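Budgeting for hand-held grippers, second pass

Posted in May by the author

Print this post | E-mail this post

The first budget I wrote for this project had one line for hardware and one line for everything else. The hardware line was nearly right. The other one was off by enough that I had to go back and ask for more, and I have been rewriting the sheet since then so that it does not happen again. These are my notes from the second version.

Background, for readers who came in from the parts list post. The project is called Inga. It collects demonstrations of small household handling tasks with hand-held grippers, and the recordings go to a policy that will later run on a fixed arm. The arm lives in Tevstead. The collecting is done in homes in Rundville, by people who are paid by the hour and who keep the equipment where they live. All of the planning problems below come from that last fact.

What to count as a unit

I started by pricing grippers. A gripper is the wrong unit. What goes out the door is a kit, and a kit that is missing one cable does the same amount of work as no kit at all. My kit line now has the gripper, the camera and its mount, two sets of finger pads, two storage cards, a charger, a spare charging cable, a screwdriver that fits the finger screws, and a hard case. The case costs more than the pads and cards together and I would not drop it. Kits ride in the backs of cars.

The screwdriver was left off the first time. Fingers are held on by screws, screws back out with use, and a collector with no driver in the house will stop work for the day or tighten them with a kitchen knife. Either one costs more than a screwdriver. Buy the kind with a fixed shaft. The interchangeable bits get lost.

Pads

Pads are a consumable and should be on the consumables sheet with a replacement rate next to them. I had them under hardware, as if they came with the gripper and stayed there. They do come with the gripper. They do not stay there.

The wear depends on the task. Folding cloth hardly marks them. Ceramics and anything with a hard rim will polish the texture down at the tip, and the grip changes before the wear is easy to see. Fruit is easy on the texture and bad in another way, in that juice gets into the grooves and dries there. Wipe with a damp cloth at the end of the session. Solvent wipes lift the glue on some pads, and I have a small bag of pads that show it.

I plan a pad change every 1000 episodes and a full finger inspection every 3000. These are planning numbers. They came out of the first run, in which we changed pads when somebody complained, and then went back through the log to see how late the complaints were. If your tasks are all cloth you could stretch the first one. I would leave the second alone.

Buy pads in one order if you can. Our second order came in a slightly different compound, same part number, and for a while we had two populations of recordings that differed in a way the task log did not record. We now write the pad lot on the kit card.

Purchase, lease, or build

We looked at all three. The short version is that leasing made sense for the arm and for nothing else.

The arm is expensive, it sits in one room, and the vendor will come and look at it. Lease terms are written for that kind of machine. Hand-held kits are cheap enough that the paperwork on a lease is out of proportion, and every lease I was sent had a clause on location of use that our collectors would have broken on the first evening.

Building was tempting. The printed parts of a gripper are not hard to make and the bill of materials is short. What the bill leaves out is calibration. Each camera mount that comes off a printer is a little different from the last, and each has to be measured, and the measurement has to be stored against that unit for as long as its recordings are used. I priced one person's time to do this at our volume and the saving was gone. With a handful of units, building is fine. Past that I would buy finished ones and check a sample on arrival.

If you do buy, ask for these in writing: the time to get replacement fingers, whether the camera mount can be bought alone, and whether a unit sent back for repair is returned to you or swapped. A swapped unit needs its calibration file changed, and if the swap is silent you will find out from the data.

Storage and transfer

Storage was the line I had wrong by the widest margin. I had priced the space for the finished dataset, once. What we needed was space for the raw video, a second copy of the raw video, the processed set, and a working area in which half-processed sessions sit while somebody decides whether to keep them. Multiply your first estimate by the number of copies you will really keep, and then look at the network.

Home upload speeds vary a lot and are mostly poor. We tried overnight uploads and gave it up after two weeks of sessions that stopped partway. Cards go by courier now. The courier is a fixed weekly cost, the cards are cheap, and I can put both on a sheet and have them be true. Keep enough cards that one set can be in transit while another is in use and a third is being read. The first budget had one set per kit.

Props

Put props on the sheet. I resisted this because the whole point of working in homes is that the objects are already there, and for a lot of tasks they are. A sorting or plating task still wants a minimum set of things to handle, and collectors should not be buying it out of their own money and hoping to be paid back.

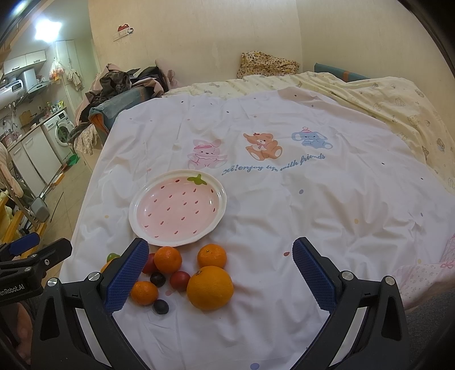 Fruit is the largest item under props and the most irregular one. It gets handled many times over, it bruises, and after a few sessions it should not be in the recordings any more unless bruised fruit is what you are after. We tried plastic fruit. It is lighter, all of one kind is the same size, and it slides where real fruit rolls. I would budget for real, with a small plastic set in the case for the days when the shops are shut. Plates are a one-time cost plus breakage. Let people use their own and pay a flat amount for any that are broken, without asking for a receipt.

A fixed prop allowance per collector per month works better than claims. I spent more hours on claims than the claims were worth.

Work surfaces

I had a line for folding tables. It has been removed. The task sheet asks for a stable surface with the objects in view, and people have beds, counters, desks, low tables and floors. Soft surfaces are harder to work on, the objects shift when one of them is pushed, and that is useful material for a policy which will have to deal with it. If we had shipped tables, all of our recordings would have had the same table in them, and I would have paid freight for that.

The one thing I would still pay for is light. A clip lamp is cheap and rescues evening sessions in rooms with a single bulb.

Spares

One complete spare kit for every ten in the field is the common advice. It was not enough for us in the first month and was too much after that. Failures came early, nearly all of them in cables and mounts, and then the rate dropped. I now order spares of those two parts heavily and keep fewer whole kits.

Label every part, including the cables. Ours carry a number from the Brellus inventory sheet, and the numbering is at 109 as of this week. That takes in a few items I should have retired and have not.

Labor lines that hide

Three kinds of work did not appear in the first budget under any name. The first is receiving, which means opening cases, reading cards, checking pads and screws, and sending the case back out. It takes longer than the courier's turnaround suggests. The second is review, in which somebody watches enough of each session to say that the gripper state was logged and the camera was not knocked. The third is answering messages from collectors, mostly in the evening, mostly about charging.

I have put these in as hours against a rate, each on its own line. When they were folded into "project support" they were cut in the first round of review, and the work was still there afterward.

What I have left open

The arm lease comes up for renewal before the collection is finished. I do not have a good figure for what the vendor will ask, and the renewal clause lets them reprice. For now the sheet carries the present rate and a contingency.

I also have no depreciation schedule for the kits that I would defend. Accounting wants one. The grippers from the first run still work with new fingers and new pads, so in one sense they have not depreciated at all, but the camera model has been dropped by its maker and a broken one cannot be replaced like for like. I have set them to two years, and I will post the revised sheet when the vendor's renewal figure is in.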